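Ulstead Science Center
Learning Pages for Young Readers
Ages 8 to 12

Can Robots Do Our Chores Yet?

Many people would be glad to have a robot that picks up socks, wipes the counter, and puts the dishes away. Robots like this have been in stories and movies for a very long time. Some homes already have small machines that vacuum the floor. A machine that can do all of the chores in a house is much harder to build, and engineers are still working on it.

This page explains which jobs machines can do well today, which jobs are still difficult for them, and why a chore that takes you one minute may be a hard problem for a robot.

What is a chore made of?

A chore looks like one job, but it is a long list of small ones. Consider setting the table. You must find the cupboard, open the door, see which things are plates, take hold of one plate without knocking the others, carry it level, and put it down gently. You must also notice if something goes wrong. If the plate starts to slip, you hold it more tightly. You do this before you have had time to think about it.

A robot has to be given a way to do every one of these steps. Engineers usually sort the steps into seeing, planning, and moving. A robot sees with cameras. It plans with a computer. It moves with motors, and many robots pick things up with a gripper, a simple kind of hand that often has only two fingers.

Your own hand has five fingers, and your skin can feel whether a thing is smooth, soft, cold, or about to fall. Most grippers feel very little of this.

Why factories came first

Robots have worked in factories for many years. A factory is a good place for a robot because the same thing happens again and again. At the Stilach bottle works, one robot arm packs boxes. Every box holds 22 bottles. The bottles are all the same size, and they always arrive at the same spot on the belt. The arm can fill 49 boxes before a worker needs to bring it a new stack of cardboard.

Now suppose that someone put a teapot on the belt. The arm was never set up for teapots. It would try to pick up the teapot as if it were a bottle, or it would stop and wait for help.

A home is full of teapots. No two kitchens are the same, and your own kitchen is different at breakfast and at dinner. Chairs are moved. Pets walk by. A shirt on the floor never lands in the same shape twice. For these reasons, a robot that works very well in a factory may not be able to do much at all in a house.

Small, careful jobs

Between the factory and the home there are many workplaces where people do small jobs with their hands. They work in shops, bakeries, repair rooms, and laboratories. Some of this work is very like a chore. A lid has to come off and go back on. A dish must be moved without a spill. Things must be kept clean and put where they belong.

Taking a lid off a shallow dish is a good test for a robot. The lid is thin and clear, and cameras often have trouble with clear things. Light passes through them, so the edges are hard to find. If the gripper squeezes too hard, the lid may crack. If it squeezes too lightly, the lid may drop.
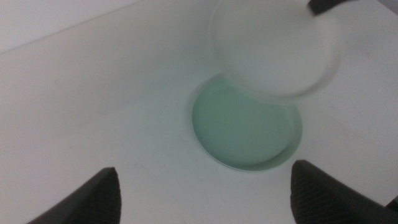
LABORATORY AND WORKSHOP

The round dish on the white table holds something pale green and cloudy. A clear, round shape overlaps its top edge, and it is hard to pick out against all the white. Two dark gripper fingers are spread wide apart at the front. People can pick out an edge like this after a moment of looking. A robot needs a good camera, good light, and a great deal of practice.

How does a robot practice?

In the past, a person had to write down each movement for the robot. Today many robots learn from examples. A person guides the arm through a job many times while the computer records what the cameras see and how the arm moves. The computer then looks for patterns. For one simple job, the Usunis learning program begins with 500 examples. A child who is shown the same job might learn it after 4.

What can machines do now?

Machines can wash dishes, wash and dry clothes, and vacuum a flat floor. Each of these machines was built for one job, and a person still has to load it, empty it, or clear the way.

In laboratories, robots can fold towels, sort blocks, and wipe up spills. They are often slow, and they make mistakes. A robot that folds one towel correctly may be unable to fold the next one if it is a different size.

Try it at home

Put on a pair of thick mittens. Close one eye. Using only your thumb and one finger, try to lift the lid from a plastic food box and set it down beside the box. Then try to put the lid back on. Ask an adult before you begin, and do not use glass.

Write down which part was hardest. Was it seeing the edge, holding the lid, or letting go of it in the right place?

Words to know

Gripper: the part of a robot that holds things.
Sensor: a part that measures something, such as light, heat, or pressure.
Automation: using machines to do work that people would otherwise do.

Page last reviewed 2023-04-01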